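The case against the free-standing greywater mandate

Canby Shire's draft water code proposes that every new dwelling on a lot above 420 square metres be fitted with an on-site greywater diversion system. I have spent a fair part of my working life specifying, commissioning and occasionally removing such systems, and I think the mandate is a mistake in its present form. Greywater reuse is sound engineering. The draft treats it as an appliance, to be installed and forgotten, and the field record does not support that treatment.

Greywater, for the purposes of the draft, is the discharge from showers, basins and washing machines. Kitchen waste is excluded on account of fats and solids, and toilet waste is excluded for the obvious reason. What remains is a warm, mildly alkaline stream carrying surfactants, lint, hair, skin cells and a variable load of sodium. It can be put onto a garden below the surface at little cost. It cannot be stored untreated for longer than a day without going septic, and the draft says almost nothing on storage.
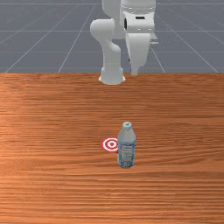
Does a household save enough mains water to justify the plumbing? On a sandy lot with established trees and a dry summer it generally does, and on heavy clay with a small paved courtyard it generally does not.

The draft draws no such distinction. Its trigger is lot area, which correlates poorly with irrigated area and not at all with soil permeability. A 420 square metre lot in the new Fjeld estate carries a dwelling, a double garage and a paved alfresco area, and what is left is a strip of turf along the rear fence over reactive clay. I have looked at the percolation results lodged for that estate. Several would fail the design loading in the draft's own appendix, so the code requires a system in its body and effectively prohibits the same system in its back pages. A certifier faced with this will sign whichever form is asked for.

Sodium deserves more attention than it gets. Powdered laundry detergents commonly use sodium salts as fillers, and a household that changes brands can change the sodium load on its soil considerably. In clay the consequence is dispersion. The soil loses structure, infiltration falls, and water that was meant to move down begins to move sideways, usually toward a neighbour or a footing. The damage is slow and expensive to reverse with gypsum. The draft's user advice on detergent choice runs to one sentence.

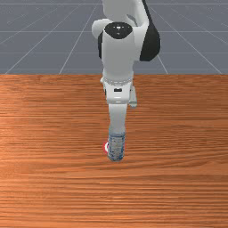

Filters are the next difficulty. A coarse filter on a diversion device wants cleaning weekly in a house with a washing machine in regular use. In the survey Plorkwood council carried out of its own rebate scheme, 117 systems were inspected five years after installation. Of those, 50 had been switched permanently to sewer by the occupant, and the reason most often recorded was the filter. Odour came second. I would not lean too heavily on a single survey, and the Plorkwood systems were an older design with an awkwardly placed basket, but these were installations that people had chosen and partly paid for. Compliance under a mandate, where the device arrives with the house and the second owner has never heard of it, is unlikely to be better.

It may be objected that a system switched to sewer does no harm. That is true in public health terms. In accounting terms it does a good deal of harm, given that the shire intends to count each installed unit as a fixed annual reduction in demand. The draft supply plan books those reductions against the deferral of the second trunk main. If the units are idle the demand has not gone anywhere, and the main will be needed on the original schedule with no money set aside for it.
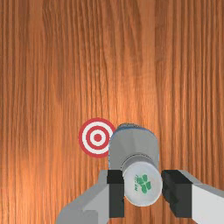

There is also the matter of sewer flows, which the supply side of a water authority tends to regard as somebody else's department. Gravity sewers depend on a minimum velocity to keep solids moving. Diverting shower and laundry water from every house on a flat grade takes out much of the flushing volume and leaves the solids. At the upstream ends of a branch, where few connections contribute, the result is deposition, sulphide generation and in time corrosion of concrete fittings. The Cukwood extension was laid at close to minimum grade. Flushing those heads by tanker with potable water would be a poor return on a conservation measure.

I would sooner see three changes. The first is to replace the lot area trigger with one based on irrigated area and a measured percolation rate, both of which are already available at the time of application. The second is to require dual waste plumbing under the slab – two lines brought out to an accessible point, capped – and leave the device itself to the owner. Separate pipework costs very little before the pour and a great deal after it, and it is the one part of the job that cannot sensibly be retrofitted. The third is to fund inspections. A system that has been looked at once in five years is a system whose performance can be reported. One that has never been looked at is an entry in a register.

None of this is hostile to reuse. A well-sited subsurface field, fed by gravity from a shower and with no pump to fail, will run for decades under a row of citrus with very little intervention. I have two such fields on my own block and would not be without them. They suit that soil, that slope and an owner who does not mind cleaning a filter. The draft assumes all three conditions hold across the shire.

Submissions on the code close in October. Anyone with percolation data from recent building work should attach it, as the appendix tables appear to have been drawn from regional mapping at a scale too coarse for the purpose.
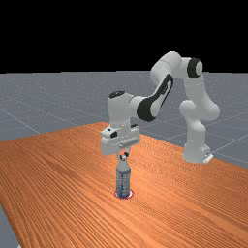 A reader in Fjeld writes that the capped second line was offered on her build as an optional extra and she declined it, having been told by the sales office that the mandate would never pass. She now has a slab with a single waste line and a laundry at the wrong end of the house, and asks whether an external diverter on the washing machine hose would satisfy the draft. As I read clause 5, it would not. The clause calls for a fixed connection, and a hose is classed as temporary. She has a reasonable argument for exemption on soil grounds and should make it in writing before the closing date.

Contact the editor | © 2019 | Back to top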